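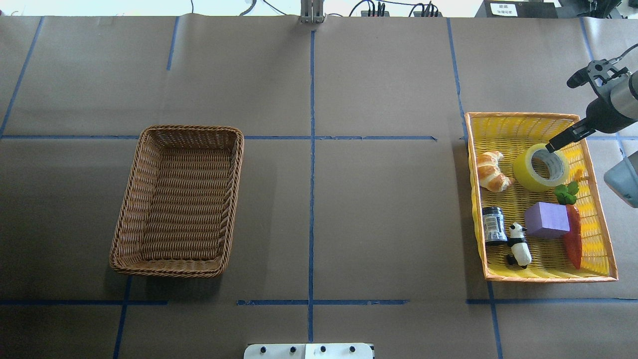 Noemi Hutchins writes that her copy of Skatura plays the finale sixth, and that renaming the files by broadcast date made the order worse. The cause is the double numbering. Wurunico showed the second series as 22 episodes, but the discs hold 24, as the two feature-length instalments were each split in half for repeats.

## Putting a split series in order

Choose one numbering and keep to it. The steps below use disc order. They apply to the Enlow player, with the library set to read file names only.

1. Close the player and copy the series folder to another drive.
2. Make one folder per series, named `Series 01`, `Series 02` and so on. Specials go in `Series 00`.
3. Rename each file in this form:

 `Skatura - s02e06 - Title.mkv`

 Both numbers need a leading zero below ten. Without it, episode 10 sorts ahead of episode 2.
4. Delete any `.info` files left by an earlier scan. Enlow trusts these over the file name, and they are the usual reason a corrected episode jumps back to its old place.
5. Open the player, go to Library > Sources, and set **Episode order** to *Disc*.
6. Run a full scan. A quick scan looks only at new files and will skip the renamed ones.

If you have the broadcast versions of the feature-length episodes, give the file a double number instead: `s02e01-e02`. The player then lists it once and marks both halves as watched.

## Subtitles

Subtitle files must match the video name exactly, with the language code before the extension: `Skatura - s02e06 - Title.en.srt`. A trailing space is enough to break the link.

## Known problem

Titles with accented letters, such as the episode "Mạch", may appear twice after a scan — once with the accent and once without. Remove the plain entry by hand and scan again. Ignacio Blackwood reports the same fault on network drives, where restarting the player before the second scan cleared it.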